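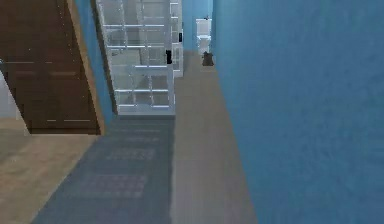

Unit 4: Budgeting for a home robot. Handout, February intake.

Cost the simulated trials first. Our budget has 40 hours of simulator time on the Gukus licence, at £319 for the term. Rooms, corridors and changes of floor should all be in the test plan before any hardware is ordered.
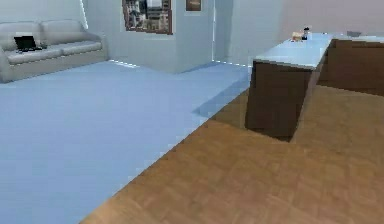

Floors affect the price of the base. Bromamis quotes £267 for the larger wheel set — delivery is £70 extra. Ask Femico for the same two figures.

Before you submit:
1. List each room and its floor surfaces.
2. Note small items the robot must find on tables and seats.
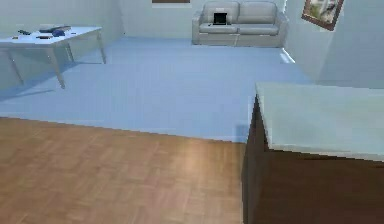

3. Put spares on a separate line.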